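Zivham questions the one-minute fold in new guide to dark knitwear

November — Zivham, the home-tidying advice service, has published a short guide to folding and storing black knits, and it takes a dim view of most of the advice already out there.

The guide draws on 287 replies from readers who had tried a popular folding method at home. Almost 2000 were asked. "We were told it takes a minute," said Dalia Ragab, who wrote the guide. "I'd like to see that minute." 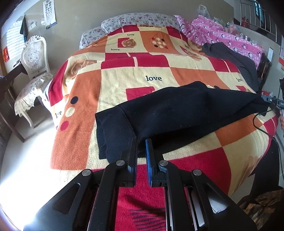 Its main suggestion is plain enough: lay the garment out on the bed, deal with the hem and cuffs first, and go over the surface for lint before anything is folded. Ragab doubts that special boards or clips add much, and the guide recommends none.

It is also doubtful about working on a patterned blanket. Black shows up well against red and orange — but fleece may well be part of the lint problem.
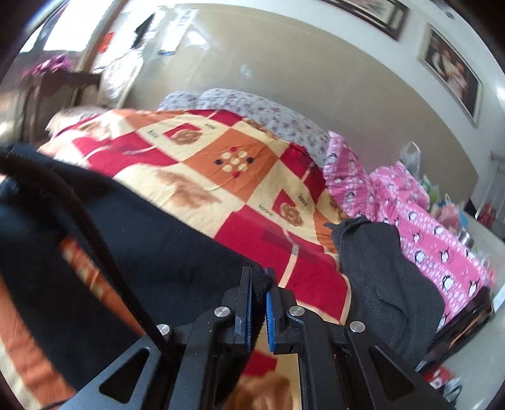

Thicker pieces get a section to themselves. Zivham's advice is to leave them in a loose fold and stop chasing sharp corners. "A drawer does not care," said Tarek Helmy, who edited the text and cut two chapters from it.
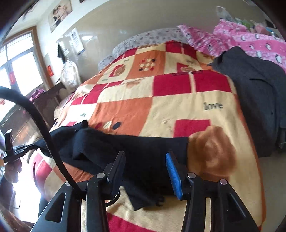
Black garment, apparently knitwear, on a checkered "love" blanket.

The guide is free to read. Questions go to Khadija Ouali at the Zivham press desk.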